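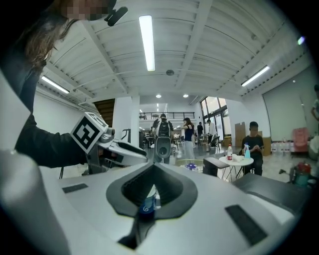

Chapter 6
Marks, Labels and the Shopper

6.1 Introduction

Before a shopper reads a single word on a package, the eye has usually settled on a color or a shape. A mark is any sign that a maker uses to set its goods apart from those of other makers. It may be a name, a letter, a drawing, a pattern or a combination of these. A label is the wider printed surface on which the mark appears, together with such matters as contents, directions for use and the address of the maker.

Chapter 5 dealt with the package as a container. The present chapter treats it as a printed surface. Students should review the terms "front panel" and "back panel" from Section 5.4 before they continue.

6.2 Word Marks and Picture Marks

A word mark depends on reading. It works well where most buyers share a language and an alphabet, and less well where they do not. In India, where a single product may be sold to readers of several scripts, a maker must decide whether to print its name in one script, to repeat it in others, or to give the leading place to a picture mark.

Picture marks may show a familiar thing, such as a leaf or a bird, or they may be abstract. Swirls, rings and bands belong to the second group. An abstract mark has no meaning of its own at first – the buyer must learn to connect it with the goods – and it therefore calls for steady use over a long period.
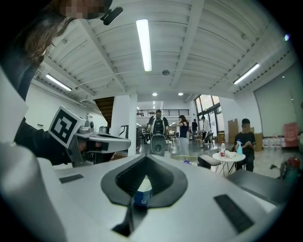

Figure 6.2 Blue swirl marking on a small white-and-blue object.

Size is a further concern. A mark drawn for a carton may lose its thin lines when it is reduced to fit a small bottle. Designers commonly prepare 2 versions, one full and one simplified, and set a smallest permitted width for each.

6.3 Case for Study: Zernari and Ogura

Zernari, a maker of household goods based in Hismont, sold its products under a long word mark in narrow letters. In May the firm asked 169 shoppers to pick out its goods from a mixed shelf, and 48 of them chose a package made by its competitor, Ogura. Both firms used dark lettering on a pale ground.

Zernari kept its name but moved it below a new picture mark. The back panel was left unchanged. Section 6.4 follows the redesign from the first drawings to the printed label and considers the objections raised by the firm's own sales staff.

Key Terms
abstract mark
label
picture mark
smallest permitted width
word mark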